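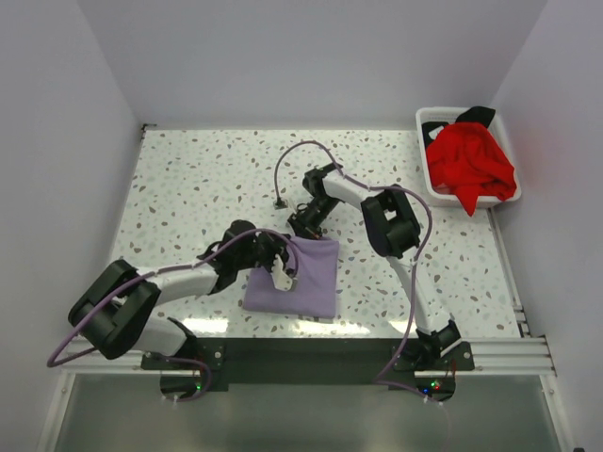
Last updated: April 28, 2025

Keep the old T-shirt

I own a T-shirt that is older than my marriage. The collar has lost its shape and the color went away years ago, first from the shoulders and then from everywhere. My sister asks me every winter when I will throw it out. I answer that I will throw it out when it stops being a shirt, and it has not stopped yet.

I want to write in defense of clothes like this one. I learned English as an adult, and one of the first expressions that surprised me was "wardrobe refresh." A wardrobe is a piece of furniture, I thought, so why must it be refreshed? Later I understood. It means that you take out what is good and put in what is new, and you do this because a season has changed on the calendar of a shop.

In the town of Bramness, where I have lived for six years, there used to be a woman who did alterations, Bok-nam Wi. Her room was behind the post office and had one window. She took in trousers, replaced zippers and closed holes in knitwear so well that I had to turn the sweater inside out to find the place. In February she closed the business. I asked her if she was tired, and she said that her hands were fine. What had changed was the price of the new things. For a T-shirt with an open hem she charged four dollars, and people told her that for a little more they could buy another T-shirt.

I cannot blame those people. Many of them have children and long working days, and a shirt from Koter, the big store by the highway, is really cheap. But I think we make a mistake in the calculation. We compare the cost of the repair with the price on the ticket, and we forget that the new shirt will open at the same seam. I bought three shirts from Koter in one summer. Two of them twisted at the side after washing, so that the seam walked to the front of my stomach, and the third got small holes near the belt. My old one has a hem sewn with two rows, and I have never had to touch it. 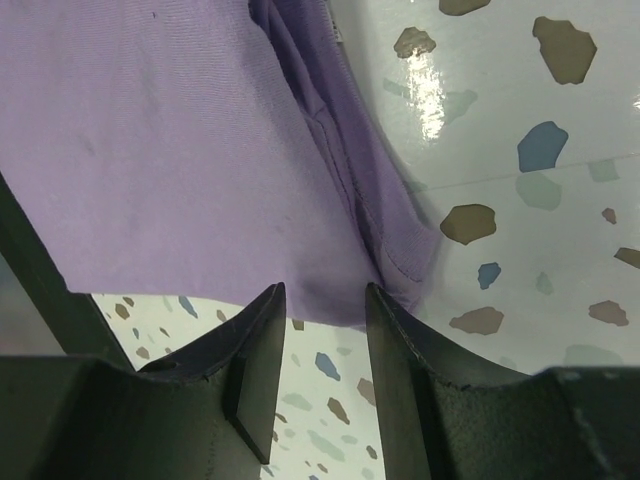
The hem of a T-shirt is a good place to look before buying.

My mother taught me to judge a garment from the inside. She would fold back the bottom edge in the shop, in front of the seller, and pull it a little with two fingers to see if the thread gave way. I was ashamed of this when I was a girl. Now I do the same thing, and I notice that young sellers are curious about it. One of them, at Cornard, asked me what I was looking for. I showed him, and he went to check the shirt he was wearing himself.

Some readers will say that old clothes look poor. This is a serious objection and I do not want to laugh at it. A person who goes to an interview, or who has been poor for real, may need the new shirt for reasons that a comfortable person like me does not feel. I have a colleague who will not wear anything mended, because in his childhood everything was. I would never tell him that he is wrong. I am speaking to the rest of us, who have 43 things on hangers and say in the morning that there is nothing to wear.

There is also the matter of care, and here I am a little strict. A shirt dies mostly in the laundry. We wash too hot and too often, we dry with too much heat, and then we leave the whole pile in a basket until the creases are fixed like lines on a map. Folding takes a few minutes. I do it in the evening with the radio on – sleeves back, sides in, then once across the middle – and I see each thing as I fold it. A loose thread found on Sunday is a small job. The same thread found in April, on the way to a train, is a lost shirt.

I would like the town to help Mrs. Wi, or somebody like her, to open again, maybe in the empty Yang building, with a low rent. We pay for a place where broken chairs are left and for a truck that takes them away. To pay a small part of the rent for a person who repairs does not seem to me a strange idea. Until then, I have a needle and a box of thread in colors that almost match, and this evening I have a cuff to finish.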